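Darnix to open trade and craft counter in Pristlow

Clear rod, strip and tube to be sold by the single length

Pristlow, 2018-03-23

Darnix, the supplier of clear rod, strip and tube, is to open a counter at its warehouse on Gunn Road, Pristlow. It will be the first time the company has sold its stock over the counter. Until now, customers have had to order by post and buy full packs.

The counter will open in July and will serve both trade customers and the general public. No account is needed. Customers will be able to buy one length at a time, have it cut while they wait, and take it away the same day.

Clear rod is used in a wide range of everyday jobs. Shopfitters use it to hold up price cards and small signs. Model makers use it to support figures and aircraft so that the support does not draw the eye. Florists use the thinner sizes as stakes for tall stems, and schools buy it for light experiments and for display work. Darnix also supplies people who mend blinds, lampshades and fish tank fittings at home.

"We have turned away small orders for years and we did not like doing it," said a spokesperson for Darnix. "A customer would ring up wanting two thin rods for a doll's house staircase, and the smallest pack we could send had enough in it to build the street. The counter lets people buy what the job needs."

The Zetura range

The counter will open with the full Zetura range, which Darnix has sold by post since it was founded. The range is made up of 19 sizes of round rod, the thinnest being 2 mm across. All sizes are supplied in standard lengths of 1000 mm. Square strip and open tube will also be kept, though not in every size at first.

Zetura rod is acrylic and has a polished surface. It can be sawn with a fine-toothed blade, drilled at low speed and glued with the usual acrylic cements. Thin sizes will bend a little in the hand but will snap if forced. Customers who want a curve should ask for the advice sheet on heating and bending, which is free from the counter and will be sent out with postal orders on request.

Each length is wrapped in a paper sleeve marked with its size. The sleeves replace the plastic bags used before. Scratches are the most common cause of returns, and most of these happen when loose rods rub together in a box. Customers are asked to leave the sleeve on until the rod is wanted.

Looking before buying

Small differences in thickness are hard to judge from a printed list, and the new counter has been laid out with this in mind. A sample of every size will be on open display, and visitors are welcome to pick the samples up, hold them to the light and try them against their own fittings. Anyone replacing a broken rod should bring the old piece with them, even if only a short end is left.

A bench beside the counter will have gauges, a steel rule and good lighting. Trade customers can leave a drawing or cutting list and collect the finished order later in the day. Cut ends are left square as standard. Polished or rounded ends can be ordered and will normally take two working days.

Offcuts will be sorted by size and sold from trays near the door. Schools and youth groups in the Pristlow area may collect a mixed bag of offcuts free of charge once a term, as long as they ring first.

The building

The counter takes up the front part of the Gunn Road warehouse, which has 3000 square feet of floor space in all. The racking has been moved back and a new entrance put in from the car park, with level access from the pavement. Parking is free for customers. Vans should use the side gate.

More than 3425 postal orders were sent out from Gunn Road last year. The postal service will carry on as before, and the minimum order for post will stay at one full pack. Prices at the counter will be the same per length as those in the postal list, with a small charge for cutting after the first two cuts.

"People who have bought from us by post should notice no change," the spokesperson said. "The same staff will be picking and wrapping the orders, only with a few more visitors coming through the front."

Opening hours

The counter will be open from 8am to 4.30pm on weekdays and will close on bank holidays. Orders for same-day cutting should be handed in by 3pm. Payment may be made by card, by cash, or on account for existing trade customers.

A price list for the Zetura range, including strip and tube, will be available from the warehouse before the opening.

About Darnix

Darnix supplies clear rod, strip and tube to shops, workshops, schools and home users across the United Kingdom. The company is based in Pristlow and is privately owned.

Notes to editors

The name Zetura is written with a capital Z only. Sizes should be given in millimetres. Press visits to the Gunn Road counter can be arranged through the Darnix office before opening day.

ENDS
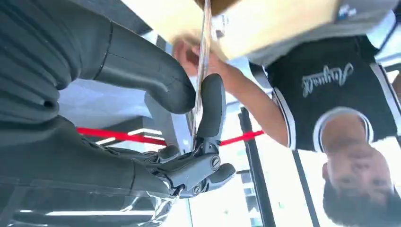 A thin, clear rod held upright in the hand.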